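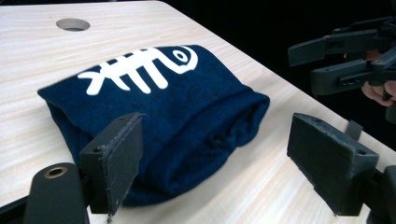 Wanted: people to fold, wear and wash printed knits

Isidow is looking for 300 households to take part in a home trial of printed knitwear. It starts in April and runs for six months. You do not need any background in textiles. You need a washing machine, a drawer, and a willingness to tell us when something has gone wrong.

Why we are running it

Print suppliers keep telling us that their white prints will "move with the garment" and "last the life of the knit." Maybe they will. The lab reports we get with those promises are for flat samples clamped in a holder, and we have yet to meet a customer who keeps a hat that way. People fold things, sit on them, stuff them in a coat pocket and leave them there until the weather turns. The last trial we saw, run by Thygesen on its own prints, gave a glowing result and left out how the pieces were stored. We would like to see for ourselves.

What you would be testing

Each household gets a small bundle of printed knit items: some hats, some tops, all adult sizes. Half the bundles carry the Lallodau print and half carry our current one. You won't be told which you have. Please don't try to work it out, and please don't ask the person who answers the phone, because she doesn't know either.

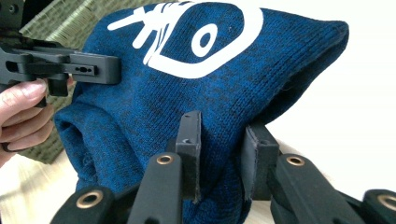
Stretch is where we expect trouble. A flat print sits on top of a knit that wants to go in every direction, and the bigger the print, the more there is to pull on. Look at the outline of the big white eye on the dark blue beanie: the ribbing shows faintly through its edges, and that is the kind of spot we want you to check after each wash. We are less interested in the middle of a solid patch. Run a thumb along the edge, bend it over your finger, and write down what you find. "Looks fine" is allowed if it looks fine.

What we ask of you

Wear each item at least once a week.
Wash it the way you wash everything else. Do not start being careful on our account.
Fold it, and keep the fold for at least one night between wears. Fold with the print on top for the first three months and on the inside after that.
Fill in a one-page sheet after every wash.
Send everything back at the end, in whatever state it is in.

What you get

$29 for each month of completed sheets, paid at the end of that month. Return postage is covered. You don't get to keep the clothes. We tried that once and lost most of the evidence.

Who should not apply

Anyone who works for a print or garment company, anyone allergic to wool, and anyone hoping to prove a supplier right or wrong. We had 518 applications for the last trial and a good many came from people with something to sell.

How to apply

Write to Thanasis Karagiannis, Home Trials, Isidow, PO Box 3187, Jisonari. Tell him how many people are in your household, what kind of washer and dryer you use, and the last printed garment you threw out and why. Skip the cover letter.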